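Chapter 4
Choices That Matter, and Choices That Say They Do

Before you read: think of a game that told you your decisions would shape the story. Write down one decision you made and one thing in the game that changed because of it. Keep the page. You will need it for the exercise at the end of Section 4.2.

Almost every story game sold in the last two decades has promised the player some control over the plot. The promise appears on the store page, in the trailer, and often on the loading screen. This chapter asks how much of it we should believe. Chapter 3 dealt with worlds and the people who live in them, and it took the writers mostly at their word. From here on we will be less polite.

Our main case is Stodadora, a role-playing game from the studio Tichý. You play a ferry pilot on the river Erel who is drawn into a quarrel between two port towns. The launch trailer claimed 93 endings. Reviewers repeated the number, and so did many players who had seen exactly one of them. We will look at what was being counted, who did the counting, and whether an ending that changes a single line of the closing narration deserves the name.

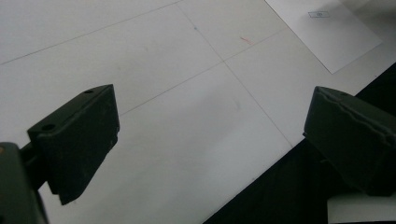 4.1 WHAT IS A BRANCH?

A branch is a point where the story can go more than one way. That sounds simple enough, and most handbooks leave it there. The trouble starts when we ask how long the two ways have to stay apart.

Take the first large decision in Stodadora. The harbor master asks you to carry a sealed crate upriver without opening it. You may agree or refuse. If you agree, the crate is loaded and you leave at dawn. If you refuse, your deckhand takes the job behind your back, the crate is loaded and you leave at dawn. The harbor master is a little colder to you in the second version. By the time you reach the first lock, the two versions have joined again, and the game doesn't bring up your answer until a short remark near the end.

Is that a branch? Ľubica Murín, the lead writer, has always said yes. In her view the player who refused is carrying a different story upriver, even if the river looks the same. There is something to this. Readers of novels also bring their own feelings to a fixed text. But novels don't advertise that the reader is in charge, and it is fair to hold a game to what it says about itself.

Writers call this shape a fold: the paths split, run side by side for a while, and close up. Folding is cheap and it isn't shameful. A script in which no path ever rejoined would double at each decision, and a small team would run out of money before the second town. Stodadora has 2513 recorded lines for the pilot alone, and most of them can be heard in a single careful playthrough. That tells you how much folding is going on.

The question for a critic is whether the fold is hidden well, and whether hiding it is the same as keeping the promise. Many books on game writing treat these as one question. We think they should be kept apart. 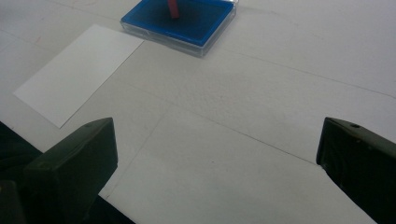

Figure 4.2 Gripper fingers above a white tabletop.

4.2 COUNTING ENDINGS

Zdislava Charvát and Rhun Lewis set out to sort the endings of Stodadora by what the player can tell apart. They ignored changes to background music, to the color of the sky, and to the order in which the townspeople are shown. The total dropped to 29. They then asked how many differed in the fate of either port, which is what the quarrel was supposed to decide. They were left with four.

Be careful with this result too. It rests on a choice about what matters, and that choice leans toward politics and away from people. For a player who spent the whole game looking after the deckhand, an ending in which she waves from the pier and one in which she is absent are plainly different – the ports can look after themselves. Irfan Sial raised this objection early, and the authors' reply, that the deckhand is a minor character, is weak. Minor to whom?

Still, none of the ways of sorting endings tried so far brings us back near the number in the trailer. You can reach it only by multiplying every small switch by every other and calling each product an ending. By that method a story with a handful of optional hats would have more endings than most libraries have books.

Key terms in this section: branch, fold, switch, ending state, epilogue card.

Exercise 4.A
Return to the page you wrote before reading. Did the change you noted last for the rest of the game, or did the paths fold? If you don't know, explain how you could find out without reading a guide.

Exercise 4.B
Kvido Hudec has argued that players enjoy a choice most at the moment of making it, and that what follows hardly counts. Play the opening hour of Flinier twice, giving opposite answers each time. Does your experience support him? Note any point at which you felt cheated, and say whether you would have felt it on a first visit.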